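Six episodes into The Grusham Bench
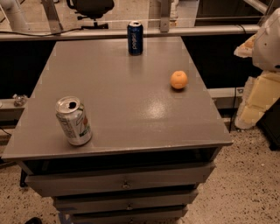 Pepsi and an orange on the grey cabinet

I've finally caught up with The Grusham Bench, and I'm hooked! It's the one where Waltraud Danzer hears rows between neighbours (hedges, drains, a borrowed trailer) and everyone has to shake hands at the end, whether they like it or not.

Last night's was the best yet. Zlatko Golob wanted £400 for a shed door, and Boris Bošković turned up with 101 pages of notes – she read every single one out of spite, I'm sure of it. I was shouting at the telly by half nine.

My sister thinks the January series was better, but she's wrong. Two more to go and then I'm starting Dundier.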